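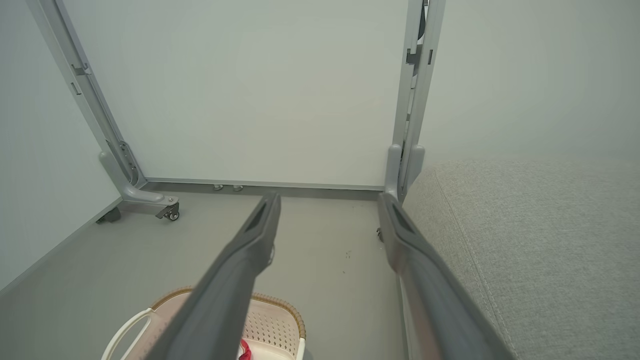 Do rolling whiteboards make meetings any better?
We doubt it, and we are looking for people who will help us find out.

Call for participants: the standing board study
Posted 6/2/26

Every office furniture catalog says the same thing. Put a big white panel on casters, wheel it into a room, and people will start thinking together. Kastmont has bought into this more than once. Our last order came with a leaflet promising "shared focus," a phrase I have asked three people to explain to me without much luck. What I see when I walk through the building is boards parked against walls, or boards with last month's list still on them and a note saying do not erase.

Maybe I am wrong. I would like to be shown that with something better than a leaflet.

What we are asking you to do

You will join a small group and work through planning tasks in one of our project rooms. Some sessions have a mobile board in the room. Others have paper on the table, and a few have nothing but chairs. The tasks are dull on purpose: a delivery schedule, a floor layout, a budget that doesn't add up. Each person attends 2 sessions. Afterward you fill out a short form and talk with Lamisi Kpodo, who will want to know who did the writing, who did the talking, and whether you looked at the board at all once the marker was put down.

You may move the board wherever you like, turn it to face the window, or ignore it. Please lock any caster that has a lock before you lean on the panel. Changing the height of a panel is a job for our staff, so ask.

Who can take part

Adults who have sat through work meetings in the past year, in any line of work. Teachers, shop managers and people who run building crews are especially welcome, as the studies I have read lean heavily on college students. You don't need neat handwriting. If you use a wheelchair or can't stand for long, we want to hear from you, because the catalogs never seem to ask how high a person can reach.

We can't take anyone who sells office furniture or is married to someone who does.

What you get

Seven hundred dollars would be nice, and we don't have it. You will get lunch at each session, your parking paid, and a copy of the results in November, including the parts that make me look foolish. If the boards win, I will say so in writing.

What we will not do

We don't film the sessions. Your employer won't hear from us. The board suppliers have no say in the write-up and are not paying for it.

How to apply

Send a few lines to Iddrisu Frimpong at the Kastmont front office. Tell him what kind of meetings you go to and whether a whiteboard has ever changed the outcome of one. "Never" is an acceptable answer, and so is a long story.

Dzifa Quartey
Workplace Studies, Kastmont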